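[zuvham-collect] Re: Getting started with hand-held collection, a few questions

From: Reiko Tanabe
To: zuvham-collect list
Cc: Kimutai Odera

Hi Kimutai, hi everyone,

Sorry for the slow answer, I started this one over breakfast, then the kettle went, then the school run, and now it's 2:30 in the afternoon and I've got a fresh cuppa and no excuses. Lovely questions, by the way, and I'm answering to the whole list as I know Tatsuya's group at Pilter has been chewing over some of the same things.

On 9:12 this morning, Kimutai Odera wrote:
> Hello all, we have our first hand-held gripper printed and
> assembled (thank you to Setsuko for the finger moulds!) and we'd
> like to contribute to the shared Zuvham set for the small tools
> tasks. Before we get going I have some things I couldn't find in
> the notes:
>
> 1. How many demos before it's worth training anything? Somebody
> said 1,000 and my heart sank a bit.
> 2. Do we need a plain background? Our only space is the big shared
> office and it's full of desks and people.
> 3. Scissors. Do you have a method? Ours twist round in the fingers
> and end up pointing at the floor.
> 4. What do we do with the demos where we fumble it? Bin them?
> 5. Does it matter if the same person does all of them?
>
> Cheers,
> Kimutai

First off, welcome! It's a good feeling when the gripper finally closes the way it should and you spend the next hour picking up everything on your desk. We all did it. Setsuko Nagano went through an entire drawer of cutlery.

I'll take your questions more or less in order, though number three is the one I've got the most to say about, so feel free to skip ahead.

1. How many

The 1,000 figure is the target for the whole small tools family across every site. It isn't your share, so please un-sink your heart. For a single object and a single tray we've been training a first throwaway policy after a couple of hundred, and it's usually dreadful, but dreadful in a way you can learn from. Ours at that stage had a great fondness for hovering over the tray and then closing on nothing.

What I'd suggest is doing a batch of 20, stopping, and watching all of them back before you record a single one more. I know that sounds tedious. We didn't do it with the first lot of screwdrivers and found out after an entire afternoon that the lens had a thumbprint on it the size of Tasmania. Twenty is short enough that you can throw the lot away and still be on speaking terms with each other.

2. Background

No need for a plain one, and we'd rather you didn't hunt one down. The Wada people started with a white sheet hung behind the bench, and their policy worked beautifully in front of the sheet. Take the sheet down and it lost the plot. Since then we've recorded in ordinary working rooms with the lights on and people wandering about as they please, and we move the tray to a different desk from time to time.

What does matter is that everybody who might end up in view knows you're recording and is happy about it. Put a note on the door and tell people in person as well, since signs on doors go invisible after a day or so. Sachiko Katayama has the consent form we use and she's happy to share it, just drop her a line. If someone would prefer not to be in it, turn the desk round, or wait till they've gone to lunch.

Light is worth a thought too. Mix it up over the day if you can. We have a lot of mid-morning demos and hardly any from late afternoon, purely on account of when people feel like doing them, and you can see it in the results.

3. Scissors

Right, scissors! They're a pain and I'm very fond of them. They're long and thin, most of the weight sits in the handles, and there are two big loops that every beginner wants to poke a finger through. If you squeeze on one loop, the whole thing swings round exactly as you describe.

We go for the part between the loops and the blades and keep the blades shut the whole way. Come down square over the compartment, pause for a beat with the pads either side, then close slowly. The pads do a lot of the work. We run a finely ribbed one on the left finger and one with a grid of small bumps on the right, and we've had less twisting with that pair than with two the same. I couldn't tell you why, and Setsuko has a theory which she'll give you at length if you ring her. Try it both ways and let the list know.

The other thing is your own wrist. It's very tempting to help the scissors out with a flick at the end. The arm that has to copy you hasn't got your wrist, so if you can't do it with a steady forearm, have another think about where you're gripping. Tatsuya Hirose's advice was to pretend you're carrying a full mug, which I've pinched and now tell everyone.

Our tray is the orange one with the compartment on the left and the sloping bit on the right with the two round recesses. The recesses aren't used in the scissors task at all, but leave them there if you have the same tray. I'd sooner the model learned to leave them alone.

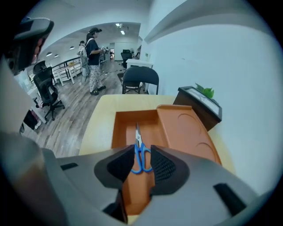
4. Fumbled demos

Please don't bin them! Keep the lot and label them. We use three labels in the Zuser sheet, and I'd ask you to stick to the same spelling or the import script gets in a huff:

good: picked up and put where it was meant to go, no funny business
recovered: slipped or missed, then fixed within the same take
failed: dropped, knocked off the desk, or you gave up

The recovered ones are gold. We had hardly any in the early set as everybody was so keen on doing it perfectly, and the result was a policy that had never seen a crooked pair of scissors and had no idea what to do about one. Now we ask for them on purpose. Start with the scissors skew-whiff in the compartment, or handles at the wrong end, or resting half over the lip of the tray, and sort it out in your own time. It'll feel clumsy. Record it anyway.

The failed ones don't go into training at present but Tatsuya is doing something with them for scoring, so he'd be cross with both of us if they vanished.

The one sort I would delete is the take where you started recording and then had a chat. We've got some beauties. There's a long one of me discussing slow cookers with the gripper pointed at a wall.

5. Same person or not

It does matter, more than I'd have guessed. Everyone has a style. Sachiko is quick and comes in low from the side, and I dither at the top and then go straight down. With only one of us in the set, the model copies that person's habits along with the task, dithering included. We try for at least 2 people per object and we're happier with more. If you've a left-hander about the place, be very nice to them.

Change over every half hour or so, too. The gripper isn't heavy when you pick it up, and then all of a sudden it is. My demos after the half-hour mark are noticeably sloppier, and my shoulder had views about it the next morning.

A few odds and ends you didn't ask about

Tighten the finger screws at the start of each session. They work loose gradually and you won't notice until one finger is sitting lower than its mate.

Redo the calibration whenever the gripper has been dropped, even if it looks fine, and write down in the sheet that you did. It takes 5 minutes. The column is called "recal" and it takes a yes or a no, please, as I spent an evening in September cleaning up answers like "sort of".

Start and finish each take with the fingers fully open and hold still for a moment at both ends. The trimming script looks for that pause. Without it you get two demos glued together, and they have to be split by hand, by me, usually at night with the telly on.

Wipe the pads with a damp cloth now and again. Dust from the paper you've been cutting gets into the little bumps.

And please use blunt-nosed scissors if you can get them. We don't, as ours came out of the stationery cupboard and by then we had too many demos with them to change, but if I were starting fresh I'd go blunt.

When you've got your first 20, put them up on the Pilter share in a folder with your site name and send me a note off list. I'll go through them with you on a call and we can have a proper look at how your scissors are sitting. I won't be grading them, I promise. Mine from the first week are still up there if you'd like cheering up.

Tatsuya, if I've got any of the label business wrong, sing out, and could you please resend the link to the tray file? The one in the notes has gone dead again.

All the best, and good luck with the twisting,
Reiko

--
Reiko Tanabe
Zuvham small tools collection
To leave this list, send a blank message with "unsubscribe" as the subject.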